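Progress report to the Wumulden small projects fund, December
Project: Jiver, a hand-held gripper that learns to wipe things

Hi Thérèse,

You asked for a page or so on where we've got to, and I'm going to run over a bit, sorry in advance! The short version is that the gripper works, the cloth mostly works, and the software is the part that keeps me up past midnight.

You'll remember that the plan had two stages. First we build a gripper a person can carry around, with a camera on it, and use it to do ordinary chores so we have recordings to train on. Then the same gripper body goes on an arm and tries to do those chores by itself. We're well into the first stage and have only poked at the second.

The body is on its fourth print now. The earlier ones kept cracking at the screw posts whenever somebody squeezed hard, so I thickened the walls and rounded off every inside corner I could find. It's heavier than I wanted (my forearm can confirm this) but it has survived a full month of being handed around the shop, and one trip down the front steps in a backpack. I also moved the cable so it leaves from the back, and that one change saved more swearing than anything else on the list.

The fingers took longer. Hard ones were great on blocks and bottles and hopeless on fabric, they'd catch one fold and let the rest slide away. The softer ones close around a bunch of cloth much better. I cast the first pair too thick and they wouldn't meet in the middle, so there's a sad little bag of rejects under my bench if the fund ever wants a souvenir.

Cloth is the real subject of this stage, as promised in the application. We picked wiping for the first chore: screens and tabletops, flat things where you can tell at a glance if the cloth is touching. We've been doing it by gripper and by bare hand too, with printed markers for tracking, so we can compare how a person moves with how a person moves when they've got a big plastic thing on the end of their arm. They're very different! By hand you scrunch the cloth without thinking. With the gripper you plan it like you're parking a truck.

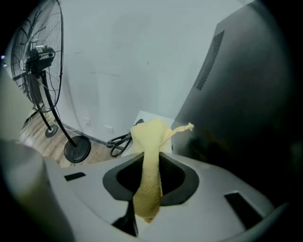

Yellow cloth, twisted up in the opening of the gripper body.
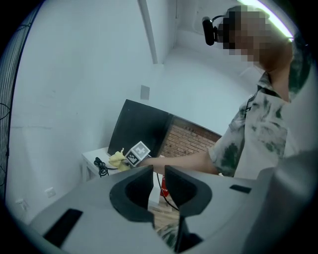
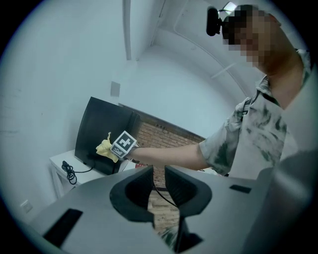 Bare-handed wiping on the black monitor, marker cube at the wrist.

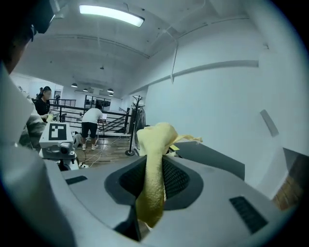
Spyros Dumitrescu says I'm being too kind to the cloth. In his view terry is the worst thing we could have started with, it hides the fingertips from the camera and never folds the same way again, and he'd like the next batch done with something thin and flat until the tracking settles down. He also says, and wants it on the record, that if the model can't learn thin and flat then it has no business near a towel.

I half agree with him. I'd hate to drop terry, people own towels and that's what they'd hand to a robot. So we've split it: he gets his thin cloths for the next 100 recordings and I keep the towels going in the evenings. We'll see who's buying lunch.

Recordings are at 400 now, counting only the ones we kept. A fair number got thrown out early on for silly reasons, mostly a marker facing the wrong way for the whole take or somebody forgetting to start the second camera. We wrote a checklist and taped it to the wall, and I still skip the third line every time.

The software is behind, I won't pretend otherwise. Lining up the head camera with the gripper camera is fussy, and the two drift apart on longer takes. I spent most of one week chasing what I thought was a lens problem and was really a clock problem. The fix is in but I haven't rerun the older takes yet. That's the first job on my list after I send you this.

On the money: the printing came in under budget and the casting rubber went over, so they come out even between them. The Asedia motor we'd priced for the arm mount is on back order, and I've asked Vukadinović for a quote on something similar. It costs a little more and it's quieter, and the folks at the sewing tables next door would thank us. I'd like your okay before I order it. Nothing else in the budget needs moving.

Coming up next are the reruns, Spyros's thin cloths, and a new mount plate so the gripper can come off the handle and onto the arm without me taking out eight screws. If the motor gets here in time I'd love to have the arm holding a cloth against a screen by the next report. Holding it, mind you. I'm not promising any wiping yet.

Come by in the afternoon if you're ever in the neighborhood, we'll let you try the gripper. Bring something dusty.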